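Robotic processor handling (rules of practice)

Robotic processor handling is the placing and removal of desktop computer processors by a robot arm fitted with a gripper. Rules of practice for the work cover grip, approach, static control and the order of steps. They are used in repair, refurbishment and recycling, where boards are often handled while still fixed in the case.

Background

The best-known set of rules is the Løken Practice, first issued in November by the refurbishing firm Løken and later taken up by Hemico and Panmont. It was written for sockets in which the contact pins stand in the board and the processor carries flat pads. A bent pin in such a socket usually means that the whole board is scrapped.

Grip and approach

The processor is held by opposite edges of its substrate or by the sides of the heat spreader. No part of the gripper may touch the pads on the underside. Closing force is set before the arm enters the case and is not changed inside it. The load plate must be fully raised and the retention lever released before the fingers come near the socket. Loose cables are tied back where they would cross the path of the arm.
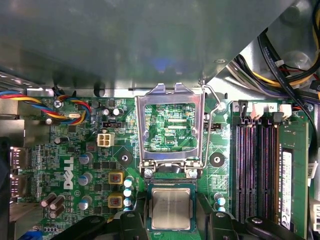 May the gripper press the processor into its socket?
Pressing is ruled out at every stage. The processor is lowered until it rests under its own weight, the fingers open, and all clamping force comes from the load plate and lever.

Alignment

The notches or corner mark on the substrate are matched to those of the socket before the final descent. The part must be level when it reaches the socket. Any tilt is corrected above the board, at a height where no corner can reach the pins. If the part is dropped on the socket, the run is stopped and the pins are inspected under magnification.

Static control and records

The case, the arm and the bench mat share one earth point. Finger pads are made of static-dissipative material and are checked every 100 cycles. Under the Panmont version the pads are replaced after 300 cycles, whatever their condition. Each failed placement is logged with the board model, the closing force and the step reached.
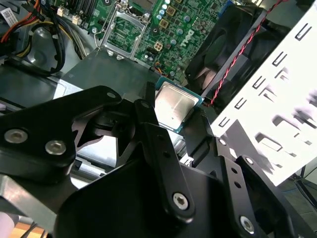
Skekus, commenting on the draft revision, objected that a fixed replacement interval wastes sound pads, and asked for a wear limit measured at the pad face instead. The revision kept the interval but allows a measured limit where the operator holds records for at least 251 placements.

See also: Land grid array; Electrostatic discharge; End effector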